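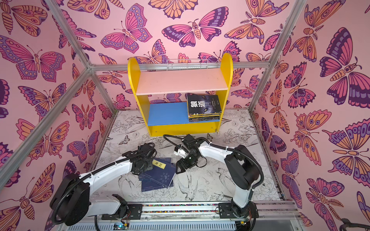
Small Shelving, Bay 3: Bookshelf and Surface Finishes

Notes and photo from the Plisix sample rooms, compiled by Waraporn Luangrath. Last revised Sunday, March 20, 2022.

The page covers one children's bookshelf and the wall and floor finishes it is displayed with. Bays 1 and 2 have their own pages. Colour names are plain descriptions and do not correspond to any supplier's chart.

Bookshelf, general
Low two-shelf unit with tall side panels, rounded, in yellow. The base panel is also yellow. The unit stands against the back wall.

Upper shelf
Pale pink. Left clear for this entry. Lachlan Rutherford prefers at least one bare shelf per unit so the finish can be judged without stock on it.

Lower shelf
Bright blue. Books are stacked flat on the right half, spines in black, yellow and gray stripes. The left half is open. The top volume carries a wolf's face on a dark cover, title 狼道.

Flat stacking suits mixed formats and short shelves. It is slower to use than upright storage – the bottom book comes out last – and large stacks should be split in two before they start to lean.

Top of unit
Small white wire rack, thin bars in a grid. Racks of this type are catalogued separately under accessories. Felt pads are recommended wherever wire sits on a painted surface.

Back and side walls
Pink wallpaper on all three walls. The pattern is large butterflies and moths in magenta, orange, peach, lavender and deep purple, with bold dark outlines. Wings carry eye spots, dots and scalloped bands.

Solène Bouvier's note on hanging: with a motif this large, set the first drop from the centre of the back wall and work outward. Corners will interrupt an insect or two regardless. Order one extra roll for matching.

Floor
White ground with black line drawings of flowers, leaves, vines and birds. The long-tailed bird near the centre foreground is the easiest motif to find when lining up the sheet. Small butterflies recur between the blossoms, a loose tie to the walls.

Framing
Ridged silver aluminum extrusion. One horizontal rail crosses the back wall near the height of the shelf top, a useful level line when comparing units. A vertical rail rises from the back right corner.

Care
Dust the shelves with a dry microfibre cloth. Marks on the blue and yellow panels can be tested with a damp cloth and a drop of dish soap. Avoid abrasive pads. The white floor should be swept before any unit is moved.

Corrections to Ekene Nwachukwu. The accessories list and the Bay 4 page will be added in September.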